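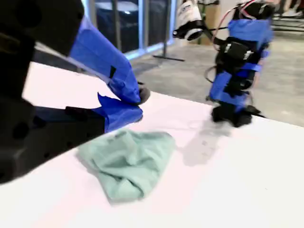
Plumance, Hebden site
Bench team monthly meeting, July
Started 2.10 in the upstairs kitchen, finished just before half three

Minutes by me, Hui-mei Ng, as it's my turn again. Jamshid Mousavi chaired. Packing, benches and dispatch were all there, plus Lorna from the office for the first half. Apologies from nights, who were (quite reasonably) asleep. I type these as I talk, so shout if I've got you wrong.

1. Last month's minutes

Agreed, with one change. I'd written that dispatch "refused" the new trolleys. Dispatch would like it known that they "asked for different ones". Happy to put that right! The different ones are on order.

2. Bench clearing and the arms

This took up most of the meeting, so get a brew.

Jamshid went over where we've got to with Tivulberg, the name the office has given to the whole business of getting the benches cleared between orders without one of us doing it. At the moment every bench gets the same treatment: pick off the bits, wipe down with a cloth, check, sign the sheet. We did more than 3,000 of those last year across the site. Anybody who has done a full shift of it knows what it does to your shoulders, and I don't think there was a single person in the room who'd fight to keep the wiping.

The picking is a different matter. The arms are being tried on bits and on the cloth, on a plain white table, with two of them working from different sides. The cloth is the easier thing to find and the harder thing to hold, Jamshid says, as it never lies the same way twice. Bits are the reverse. Big ones are fine. The skinny ones and the specks are where it gets slow, and anything that small still comes down to a person with a damp cloth and decent eyesight.

Lorna asked how slow. The target from the office is 60 seconds a bench. We're a long way off it, and Jamshid said so plainly, which I thought was good of him with Lorna sitting right there. He'd like the target left alone until autumn and then looked at again with real numbers. Lorna will take that back.

I asked about the blue coverings on the fingers, as we get through a fair few blue things on this site already and I'm the one who orders them. They bunch up at the tips when the fingers close, so there's a question about how often they want changing. For now: look at them at the start of each shift and swap them if they've gone ragged. Spares will live in the second drawer down, next to the cloths. Please don't use them for anything else. (You know who you are. The pen pots were very smart.)

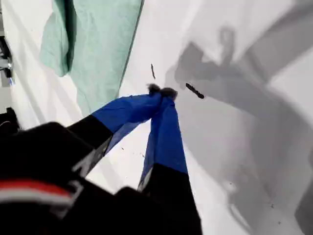
3. What happens to the bench jobs

I'm going to put this down as fully as I can, as it's what people have been asking me about in the corridor.

Jamshid said there are no plans to lose anyone from benches. Packing asked whether "no plans" meant no, and he said he could promise it up to the end of the Poleo contract and couldn't honestly go further, because it isn't up to him. There was a bit of a silence after that. I think most of us would sooner have that than something cheerier and vaguer, but it isn't nothing, and I've asked for it to be put in writing. Lorna said she'd get us a letter.

What does change is the mix of the day. Two people per shift will be minding the arms: setting out the cloth, going over the bench afterwards, and signing it off. The sheet still gets a human signature. That was raised twice and agreed twice. If a bench goes out with bits on it, we want to know it was missed at the check and sort out the check, and it must not turn into one poor soul getting the blame for what a machine left behind.

Some of our older hands said they'd miss benches as the quiet job. It's where you go when your knee's bad or you've had a rotten morning, and you can have a proper natter across the table. Minding the arms might be quiet too, but it's watching, and watching is tiring in its own way. I hadn't thought of it like that and I don't think Jamshid had either. He's agreed nobody minds for more than 2 hours at a stretch, and we'll swap over at tea breaks to make it easy to remember.

Pay: dispatch asked if minding comes with the extra that machine packing gets. Lorna didn't know. She wrote it down, underlined it, and left to catch her next meeting. I'll chase.

4. Training

Everyone on benches gets a go, and it's all in paid time. Jamshid will do the first groups himself. It covers starting up, stopping (he wants everyone able to find the stop without looking), laying out the cloth and when to call him. If you're nervous about it, come and have a look with me at lunch first. I was jumpy the first time one swung over towards my side and now I mostly mutter at it.

Nights want their own session and not a handout. Agreed.

5. Cloths

We're getting through 600 a month and the laundry keeps sending back the wrong ones. Pale green is for benches only. I'll put a sign up, again.

6. Any other business

The upstairs kettle trips the lights if the toaster's on. Use one at a time until it's been looked at.

Dispatch asked if the radio could go back on in the bench room. Yes, at a volume where whoever is minding can hear themselves being shouted at.

Who's doing what
Lorna: letter about jobs, answer on pay, target back to the office
Jamshid: training groups, including nights
Me: sign for the cloths, order more blue covers, chase Lorna
Dispatch: let us know when the trolleys turn up

Next meeting same place, same time. Packing are bringing biscuits.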